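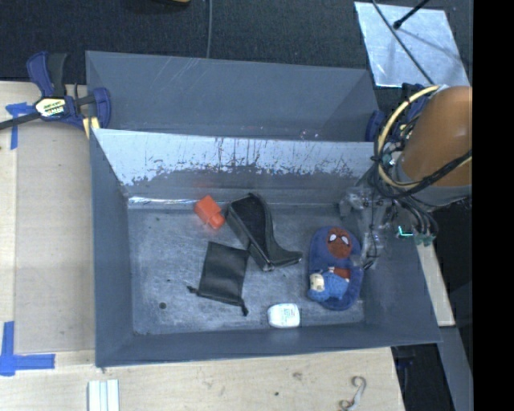

Bin picking build: where it stands on 1 May 2026

The sorting arm in the back bay of the Irnitz workshop now has a proper work area. Zyanya Barrera and Soledad Figueroa spent the last month getting the bin, the arm and the wiring into positions that stay put from one session to the next.

The bin is scuffed gray metal with a sloping divider down its length. All the picking is done in the wider compartment for now. The narrow one is for drop-off and comes into use once the arm can clear the divider without slowing down. Blue bar clamps hold the bin to the tabletop. Before the clamps went on, a firm touch against the wall could shift the bin far enough to spoil the next pick, and Zyanya was re-zeroing twice an evening. Blue tape marks the corners of the flat panel on the left. Please leave the tape alone, even if it looks like leftovers.

Test items come from the donations shelf. The current set has a black drawstring pouch, a small white container, a blue slipper with Spider-Man on it and a few others. Soledad picks things that differ in shape and stiffness. The pouch has been the hardest so far – it folds when the fingers close and often slides back out. Hard items with square sides give little trouble.

The log stands at 3,304 attempts, all of them on this bin. The last session added 58. Attempts are entered by hand in the Trokum notebook next to the power supply, with the item, the result and the initials of whoever was at the stop button.

Cabling is the next job. The bundle loops wide around the upper arm, and Soledad wants it shorter and tied in 2 places before the speed limit is raised. She has a sleeve on order from Leltine. If it doesn't fit, the plan is to split the bundle and route the thinner lines separately.

Anyone who wants to help should have done the Ayala safety sheet first. Sessions are limited to 5 people, and the sign-up page is on the clipboard by the door. The next write-up will be in July.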